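Vakgate Fill Valve Kit – Zukex Plumbing Supply

Item 1027. In stock, ships from our Nasution warehouse.

Toilet running all night? Usually the fill valve. Cheap part, easy swap, no need to call anyone. Fits most two-piece toilets with a standard tank. Not for wall-hung or pressure assist – check before you order, we get alot of those back.

What's in the bag: valve, shank washer, lock nut, refill tube with clip. Supply line sold seperately.

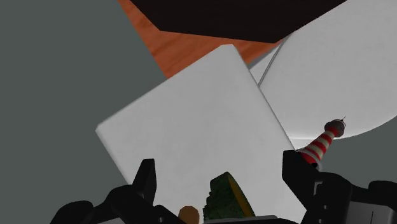
Fitting it

Water off at the wall. Flush, hold the handle down, sponge out what's left. Tank lid goes somewhere flat, on a towel. They crack.

Old valve out, new one in, nut hand tight plus a quarter turn. No more than that. No putty, no tape on the shank.

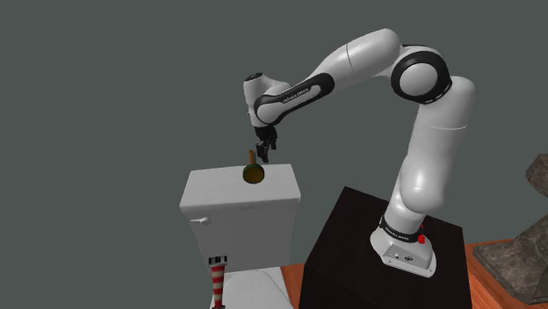 Clip the refill tube to the overflow pipe, end above the water line. Water back on slowly. Set the float so the water stops an inch under the top of the overflow. Still hissing after a few flushes? Pop the cap, rinse the seal, try again.

Price and packs

Single kit or contractor box of 6. Box price shows in cart. Jollico flapper fits the same tanks, worth doing both while your in there.

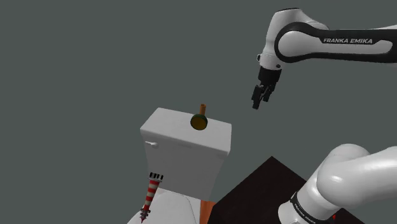
Warranty is 2 years on the valve, not on the washers. Drop-in tank tablets void it – they eat the rubber. Returns unopened only, keep the bag.

Page updated June 22, 2026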